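The Quiet Tyranny of White Cups

The catalog from Nidaler runs to 106 pages, and I would estimate that white drinking vessels get most of them. They are called things like Fog and Bone and First Milk. They are all white. I have held Fog up against First Milk under a kitchen light at seven in the morning and I could not have told you which was which for 80 dollars, the price of four.

I came to white cups late, after a long marriage to mugs with writing on them. Then I moved to an apartment in Carkham with open shelves, and open shelves have opinions. The mug from the bank went into a box. So did the one shaped like a pineapple. In their place I bought a set of six from Hendricks, the housewares store on the corner, where the clerk wrapped each one in tissue like a pear and told me I would never need to buy another.

That was in March. I have since bought 20.

The trouble with a plain white cup is that it shows you everything. Tea leaves a line. Coffee leaves a worse one. Rongrong Qian, who runs the small Flukimis studio out past the rail yard and throws most of what she sells, has no sympathy for any of this. "You wanted it blank," she told me. "Now you're mad that it's blank." She keeps her own pencils in one and drinks out of a jam jar.

She also has firm views about what a cup ought to be judged by, and none of them is color. She looks at the rim first, then the weight, then the way it sits in the hand when you aren't thinking about it. Her theory is that people shop for cups standing up, which is how they end up with ones that look fine on a shelf and feel like holding a doorknob.
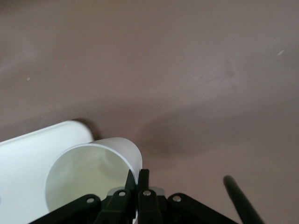

Rims are where the money goes, according to Rongrong, and I have started checking them the way other people check a melon. You have to tip the thing over to do it properly. On its side, mouth toward you, a white cup gives up a good deal: how thin the lip is, and how the inside, sold to you as white, goes a little green as it curves away into its own shadow. Put another white thing next to it and you can lose a whole evening. I put it to Hendricks that the greenish one might be a flaw. The clerk said it was called Lichen and cost extra.

I took two.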